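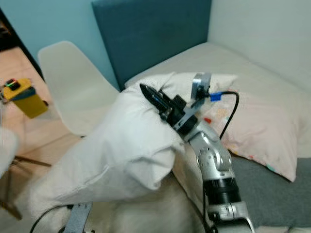
Frequently asked questions: robots and household chores

We at Drakevgate Home Services get many letters with the same few questions, so I have put the answers on one page. I clean and make beds for my living, and for the last while I also help to judge the machine trials at Nundomden, where they test robots on ordinary housework. I am not an engineer. My colleague Neville Inskip, who looks after the technical side, has corrected my mistakes.

Can a robot make a bed yet?

Partly, and slowly. A machine with a good arm can take hold of a sheet or a pillowcase, lift it and pull it in a direction. A bed which a hotel would accept is a different matter. In our trials the best result so far was a flat sheet, a blanket pulled up and one pillow in more or less the right place. A person with some practice does the same bed in 2 minutes. The machine needed much longer, and the corners were not tucked at all.

Why is cloth so difficult for it?

A cup has the same shape each time you pick it up. A sheet has a new shape every time. It bunches, it folds over itself, and the edge you want may be hidden under three other layers. When I lift a white sheet from a heap I feel with my fingers where the hem is, and I do not even look. The gripper in the photo has two fingers, and when they close on a thick roll of white cloth, the machine must still work out which part of the cloth it has caught. White on white is the worst. The camera has little to go by when a cream sheet lies under a white one.

Is a printed pillowcase easier than a plain one?

For the camera, yes, in our experience. A pink pillow with coloured dots is easy to find on a cream bed. To find the pillow is the small part of the job, however. To put a case on it is the big part, and for that the machine must hold the opening wide and push the pillow in, which most people do with two hands, and often also with the chin. I have not yet seen a one-armed machine do this well. Neville has seen it once, but he says the pillow was a very thin one.

What about a fitted sheet?

Please ask me again in a few years. The elastic pulls back from the corner as soon as you let go, and you have to hold one corner while you work on the next. Many of our customers cannot do it either — I say this with sympathy.

Which chores can machines do well today?

Floors, if they are clear. The round vacuum machines are good enough that I recommend them to customers who have no thick rugs. Dishwashers and washing machines are also robots in a sense, only we stopped calling them so. Lawn mowing is fine on a simple lawn. All of these have one thing in common: the machine does the same movement many times and does not need to understand what is in front of it.

And which are still poor?

Anything with soft or tangled things. Folding washing, changing beds, sorting socks, putting a doona into its cover. Wiping a kitchen bench is somewhere in the middle. The wiping is easy, but first someone must move the toaster, the fruit and the letters from school.

Are they better in a workshop or factory?

Much better, where the work is prepared for them. The Hamada workshop, which makes cushion covers not far from us, has a machine that moves finished covers from one table to another. It works because each cover arrives flat and at the same place. If a cover arrives crumpled, a worker comes and flattens it. They told me that in March the machine moved 315 covers in one shift, and I believe it, but the same machine would be lost in my daughter's bedroom.

How do you judge a trial?

I use the same list as for a new employee. Is the sheet smooth? Does it hang equally on both sides? Is the pillow the right way round? Did anything touch the floor? I also write down how many times a person had to step in. We give a mark out of 8, and a bed which I would leave for a paying guest gets at least 7. No machine has reached this. One trial with the Drikar software got a 5, and I was maybe a little generous.

I do not give marks for how clever the movement looks. Visitors are often impressed when the arm lifts the cloth up high. For the bed, it matters only where the cloth comes down.

Does the room need to be changed for a robot?

It helps. A bed against the wall is hard for people and harder for a machine, as one side cannot be reached. A chair close to the bed can be in the way of the arm, and cables should be kept clear of the bedding. In a real bedroom there is usually also a dog, or a glass of water on the floor. I would like to see more trials in rooms like this, and I have asked for them.

Is it safe to be near one while it works?

Keep your distance unless the people in charge tell you otherwise. Do not try to help by pulling the other end of the sheet. I did this once by habit, and the operator stopped everything and was not happy with me. Small children and animals should be in another room.

Will I be able to buy one soon?

I cannot tell you a date, and I would be careful with anyone who does. When a seller shows you a video, ask whether it is played at normal speed and whether a person was steering. Ask also how many tries were needed. A serious seller will answer you.

Are you afraid for your job?

People ask me this more than anything else. For the moment, no. A bed is perhaps a tenth of my day. The rest is finding the second slipper, seeing that a customer has not eaten, knowing which blanket is for the guest and which is for the cat. If a machine took over the heavy part — lifting a wet doona out of the tub, turning a mattress — my back would be grateful. I am over fifty and I have turned enough mattresses.

Can I come and watch a trial?

Yes, when there is a place free. The room is small and we can take 2 visitors at one time. Write to the Drakevgate office and mention which chore interests you most. Bedding is usually tried in the morning, when the light is better.

My question is not here. What should I do?

Send it to the same office. I read all of them, and if several people ask the same thing I add it to this page. Questions about prices and repairs go to Neville.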